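Hand-held grippers: one side stops closing all the way after a while

Posted in Robots & Automation, August 2024

Hazel Kowalczyk
Hello all, and thank you in advance for reading, I know I go on a bit. We use a pair of hand-held grippers, one in each hand, to record demonstrations for a robot arm at Bruraven. The left one behaves beautifully. The right one is fine for up to 30 recordings, and then the logged finger width stops reaching zero, even with the fingers squeezed shut.
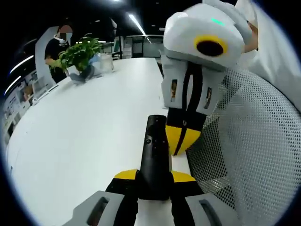

I've restarted the logger, swapped the cables and wiped the fingers, and it always creeps back. My worry is the arm - if it learns from bad widths it could squeeze much too hard, and people stand close to it. We have 375 recordings so far. Do I have to throw them all out?

Trí Tạ
Oh, I feel for you, we had this in April! Ours was a loose screw in the finger linkage. Take the fingers off, snug everything up, then redo the zero. I'd also bring the two grippers together tip to tip and watch both readings while you press gently, which is a nice quick check on play.
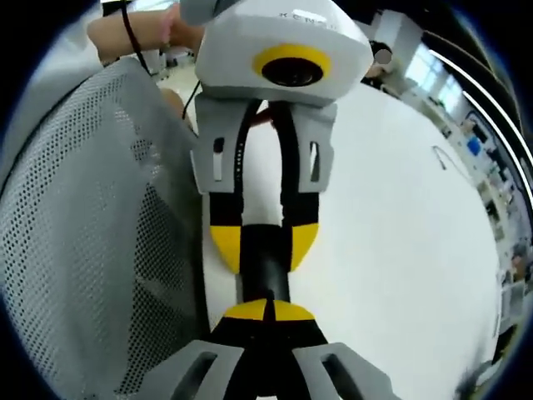
Yellow tips of one gripper against the black shaft of the second.

Please don't bin everything. Plot the smallest width in each recording and keep the ones from before it drifts. And do keep the arm's force limit low until you've retrained.

fitzsimmons_13
Same thing here, it was the screw. Check it every 15 recordings or so.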